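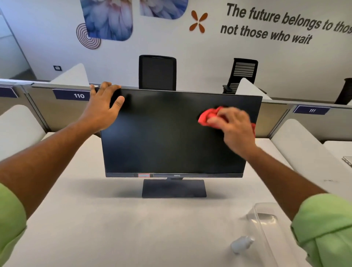 Una mano sujeta, la otra limpia: el monitor, con la pantalla apagada.

Me entusiasma que por fin hablemos de normas para los robots que trabajarán en nuestras oficinas, y me entusiasma todavía más que empecemos por algo tan modesto como pasar un paño. En Soltum llevamos 5 meses redactando una guía de buenas prácticas para tareas de limpieza, y la regla que más discutimos fue la de la mano izquierda. ¿Debe exigirse un agarre de sujeción antes de tocar la pantalla? Yo digo que sí, siempre, y con un límite de fuerza escrito.

Dilek Oral, que revisó el borrador, quería dejarlo como recomendación. Le preocupaba que los robots de un solo brazo quedaran fuera — y es una objeción seria. Pero una norma puede admitir excepciones documentadas; lo que no puede es callarse.

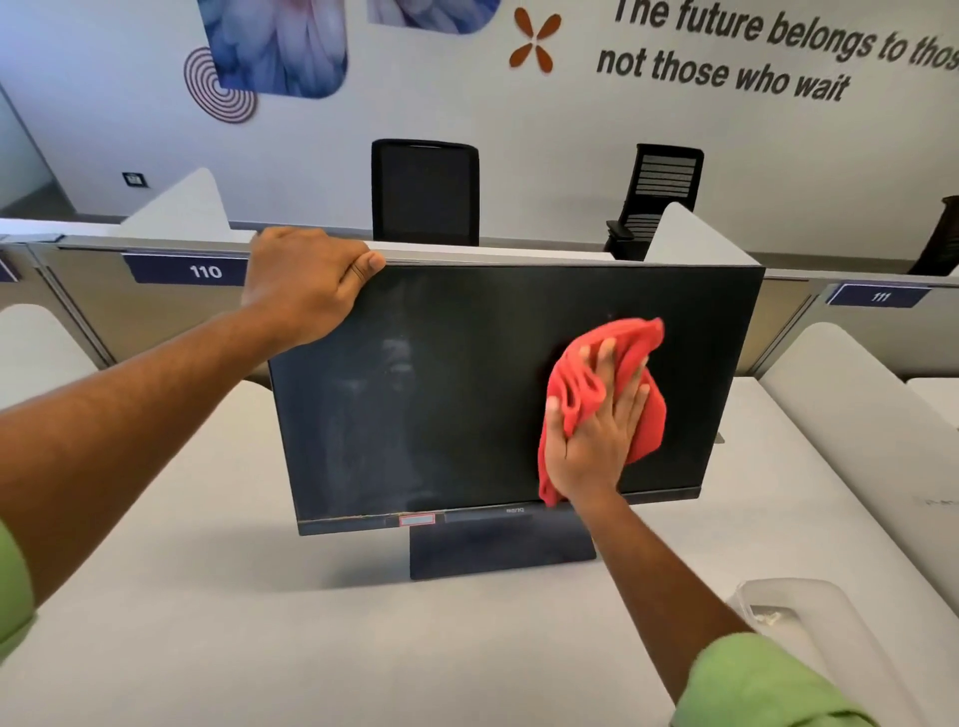

El paño, en la mitad derecha de la pantalla; la izquierda, en el borde superior.

También pediría que la guía diga con qué pantalla se ensaya. Una lisa e impecable enseña poco. ¡Denme una con huellas, reflejos y motas en el marco inferior! Ahí se ve si el criterio de «limpio» sirve para algo, y ahí quiero que nos midan a todos. El apartado 9 sigue abierto y admite comentarios hasta junio.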